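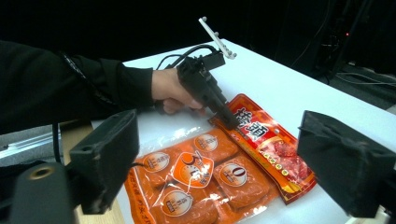
Candar Household Handling Project
Progress report to the Ivden Fund
August 2, 2023

Summary

The project remains on schedule. Hand-guided recording is now the main way we collect task demonstrations, and remote control of the arm is kept for tasks that need force feedback. During this period the team completed 101 accepted demonstrations of packaged food handling, using the two-gripper setup described in our proposal.

Work carried out

Each demonstration is performed with two hand-held grippers, each recording its own view of the table. Packaged food was chosen for this stage because soft pouches and clear outer bags change shape when touched, and shiny plastic makes the edges of an item hard for the software to find. Operators pick, shift and separate packages that partly overlap on a white tabletop. The tracking bar on top of the gripper gives its position throughout the motion.

The operator guide was rewritten after the first sessions. Operators are now asked to pause briefly before contact and to keep the tracking bar clear of the sleeve and cable. Of all the recordings made, 19 were rejected, mostly for lost tracking when the gripper was tilted too far forward.

Remote control trials continued at the Doltton site. These covered 4 tasks, and the delay between the operator's hand and the arm was acceptable in all but one – the stacking of full bags. That task has been moved to the next period.

Issues

Cable routing is still a concern. A loop at the rear of the gripper can pull on the wrist during long reaches, and Ionescu has been asked to quote for a lighter cable. Finger surfaces also show wear, and a replacement schedule is being drawn up.

Next period

We plan to add 16 new package types, repeat the rejected recordings and begin training on the accepted set. The first test of the trained arm is planned for the end of August. No change to the approved budget is requested, although the cable work may require a transfer between equipment lines.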